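Gevlow FAQ

Last touched September. Ask in the channel if its not here, Pin-yu or Pak-hei usually answer before lunch.

What does Gevlow do?

Takes the head camera stream plus joint states, gives you back a floor mask, a list of things lying on the floor, and grasp candidates for the long thin ones. Mops, brooms, dusters, reachers. The planner sits on top and picks one. That's the whole thing. No navigation, no speech, no task-level stuff. For task-level look at Malhotra (separate repo, same login).

What do I need to run it?

Linux, a recent GPU, the driver package from the downloads page. Works on CPU for playback only. Live on CPU will start and then fall behind, don't file a bug.

Do I need depth?

No, but the grasp height gets a lot worse without it. If depth is missing the planner assumes the object lies flat on the floor plane. Fine for a pole on the ground. Not fine for a pole leaning on a couch.

Install fails at the calibration step.

Old config most likely. Delete the cal folder, run setup again, hold the board still for the full sweep. If it quits at pose 67 every time you have the firmware from before the wrist fix, ask Shu-fen Chiu for the new one.

My floor mask has a hole in it under the ceiling light.

Glare. Most asked question by far. Shiny floors blow out to near white and the mask used to read that as "not floor", then the planner went around nothing. Two settings:

glare_fill on
glare_max_area 135

Second one is in mask cells. Bigger and it starts swallowing white objects, so go up slowly. Laminate and vinyl both need it. Carpet, leave it off.

It loses white things on the floor completely.

See above, same knob, other direction. Lower glare_max_area and turn on edge_check. A white object keeps a hard edge, a reflection mostly fades out. Mostly. Polished tile with a strip light over it can still fool it, we know.

It finds two poles where there is one.

Locking collars. A telescoping handle changes width at the collar and the segmenter likes to cut it right there. merge_collinear is on by default since 2.3, if you upgraded by copying your old config it is probaly still off. Check. A dark swivel at the head end can cause the same thing, same fix.

It merges the pole with a floor seam.

Herringbone and chevron floors, yes. Long straight light lines everywhere, some of them at the same angle as the handle. Set floor_pattern to chevron instead of auto and it'll learn the repeat in the first few seconds and subtract it. Keep the head still while it does that. Auto is getting better but Su-chen Cheng still sets it by hand for every home session and so should you.

Where does it grab a mop?

Default is on the handle, below the collar, never on the collar. It wants a clear strip of floor on both sides for the fingers. If it has to choose it takes the fatter section. You can override with grasp_band, two numbers, fractions of handle length measured from the head.

Handle runs out of view at the bottom. Is that a problem?

No. Length gets marked open ended and the grasp is scored on what's visible. What you do lose is the balance point, so the first lift is slow on purpose. Don't turn up lift_speed to "fix" that. Eusebio Figueroa did, there is a dent in the Nandumbridge kitchen door.

The gripper shows up as an object on the floor.

Self mask is stale. Happens after you swap fingers or move the camera. Rerun self_mask with arms in the low pose, takes a minute. Dark fingers and a dark housing over a bright floor is the easy case so if it fails there, something is really wrong. Send the log.

Hanging fabric. Curtains, bed sheets, etc.

Treated as an obstacle with a soft bottom edge. Planner keeps the hand out but lets the handle sweep near it. If you want stricter, soft_margin up. There's no cloth model, please stop asking Pak-hei for one.

What about cords and hair and crumbs?

Anything thinner than a few pixels goes in the "specks" layer and the grasp planner ignores it. The cleaning planner reads it. Thin cord is the bad one, it flickers in and out between frames. speck_hold 86 keeps it alive for 86 frames, good enough for us.

Can I label my own floors?

Please do. Playback tool, hit L, draw, save. Upload to the Dendwood bucket in the normal folder layout. We have 151 labeled floors now and still not enough shiny ones. Wiped streaks, smudges, all of that is useful, don't clean up first.

Labeling rules, short version?

Mop head and pole = one object, two parts. Glare is floor. Smudges are floor. Object cut off at the side, label the part you see and tick "partial". Not sure what it is, label "unknown flat" and move on. Don't guess, a wrong class costs more than a vague one.

What kind of frame should I send with a bug report?

Full res, straight off the head camera, no crop. Looking down, tool and gripper both in view, light left as it was. Plus the config file. Su-chen goes thru these in the mornings.
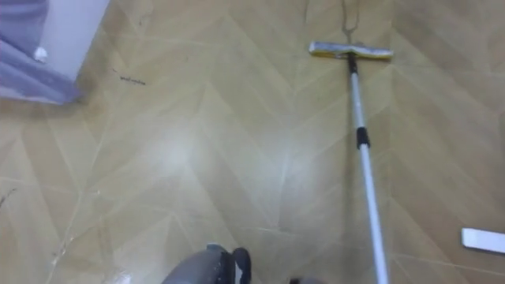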